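5.3 Failure case: lost contact on the plug task

The plug task gave us the most trouble of all tasks in the Zorov set. The operator works with two hand-held grippers over a white board and has to bring a small white plug to a power strip. We recorded 795 demonstrations, and 174 of them were rejected by the checks described in Section 4. Most of the rejected ones share the same fault, which we call silent slip: the fingers close, the width sensor reports a stable grasp, but the object turns between the fingers during the approach.

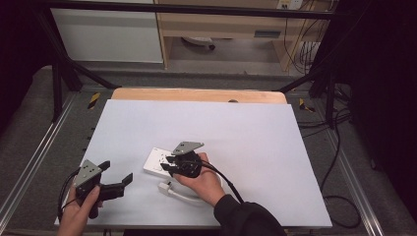
Silent slip is hard to find in the log, for the width signal stays flat while the object turns. The policy trained on the unfiltered set learned to continue the approach in this state. On the robot arms this led to 3 emergency stops, all of them caused by the force limit at the wrist. No person was hurt, but in one stop the finger mount was bent and had to be replaced. After this event we lowered the force limit and did not run the unfiltered policy again.

We first suspected the tracking. The Palesitz calibration routine was repeated before each block, and the error did not change. The second suspect was low contrast: a white plug, a white strip and a white tabletop leave few edges for the image encoder, and the fingers hide part of the strip at close range.

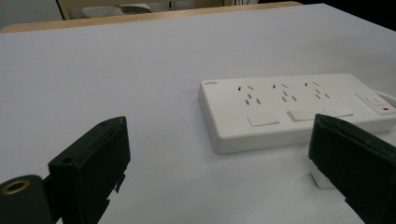 To separate the two causes we used the slip detector from Remerar, with the threshold set by hand. It found the fault in most rejected demonstrations, but it also marked good ones in which the cord pulled lightly at the plug - this remains an open problem. Dark tape on the plug made the turn easier to see in the video, yet it did not reduce the slip itself. We therefore consider the smooth finger surface as the main cause.

Figure 6. Plug task with hand-held grippers. Top: both grippers above the board. Bottom: power strip seen from a gripper camera.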